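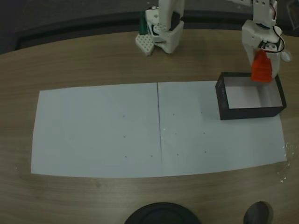 # Rallow Greens Moisture Readings

Soil moisture and green speed readings from the putting greens at Rallow Golf Club and the nine-hole course at Storgate. The files were put together for the two greenkeeping crews, who wanted one set of numbers to argue over when setting the hand-watering roster.

Last updated July 6, 2018.

## Contents

- `moisture.csv`: 1,434 probe readings, one per row
- `speed.csv`: 217 green speed readings, in feet and inches
- `greens.csv`: green number, course, grass type, year last rebuilt
- `notes.txt`: Rodel Tagle's diary, typed up as written

Moisture is per cent by volume at the depth in the `depth_mm` column. Blank cells mean the reading wasn't taken. A zero is a real zero.

## How readings were taken

Each green is walked front to back before the first mowing. Probe points are kept at least a metre in from the collar. Speed is rolled both ways on the flattest part of the green and averaged. 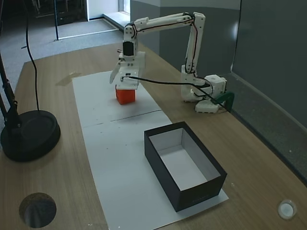 *Arm and gripper with the orange-red cube, white paper underneath.*

## Known problems

- Storgate's fourth green has 155 rows with the depth missing. Treat them as unknown.
- The practice green at Rallow was recorded as green 19 until January, then as `P`. Both labels are still in the file.
- Colour scores in `notes.txt` were given by eye by two different people and don't match up well.
- Rows marked `syringed` were taken after a light watering. Drop them if you want dry-down rates.

## Use

Free for other clubs to use and change. Please keep this file with the data.

Corrections go to Ynyr Morris in the Rallow maintenance shed. Include the green number and the row.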